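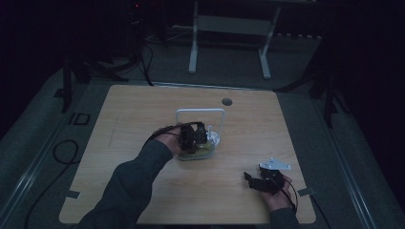 Fig. 1. Square table with a light wood top.

Where Do People Study When They Could Study Anywhere?
Project report, spring term
Ching-wen Shek

Introduction

I picked this topic because I have a problem, and the problem is that I can't work in my own room. I have a desk in there! It's a nice desk! I still carry my laptop across campus to the Rovport building four times a week and pay for a coffee I don't want. So when we had to choose a question about everyday behavior, I wanted to know how other students pick their spot and whether they stick with it.

My guess going in was that noise would decide everything. Quiet places full, loud places empty.

What I did

I put together a short survey (seven questions, it took people a couple of minutes) and sent it out in March through the dorm mailing list, which reaches 700 students. I got 200 answers back, a lot more than I was ready for, and I spent most of spring break cleaning up the spreadsheet. People spell "library" in so many ways. I also did 17 interviews, mostly in the Utholm dining hall after the lunch rush, plus a few at Yip, the noodle place next to the bus stop, where they let you sit as long as you like.

For the interviews I asked everyone to walk me through the last time they sat down to do real work: where they went first, if they moved, and what made them leave. I took notes by hand. Two people asked me to leave them out afterward, so I swapped in two others from the waiting list.

What people told me

Noise came up a lot, but it wasn't the top answer. The top answer was table space. People want to spread out. A chair with one of those little fold-over writing boards is fine for a lecture and useless for an essay, and a long shared bench makes you feel like you're in somebody's way if you open a second book. Small square tables got the most love by far, and the ones by the Rovport windows fill up before nine in the morning.

The second thing was outlets, no surprise there.

Third was being around other people without having to talk to them. I loved this part of the interviews. One sophomore told me she goes to the dining hall between meals because "everyone's sort of doing their own thing and it makes me do mine." Another guy said the silent floor of the library stresses him out so much that he can hear himself swallow. A chemistry student said the exact opposite and would live on the silent floor if they'd let her bring soup.

People also stick to their spots way harder than I expected. Most of my interviewees had one regular place and one backup, and if both were taken they went home and mostly didn't study. I'm in that group too (my backup is Yip).

Problems with the project

The survey only went to people in dorms, so commuters are missing, and I bet their answers would look different. Also, question four was badly worded. I asked "Is it comfortable?" and didn't say what "it" was, so I threw that one out. My friends at Gresero, the student paper, offered to run the survey again in the fall with a better version of that question, and I'd like to add one about lighting while we're at it.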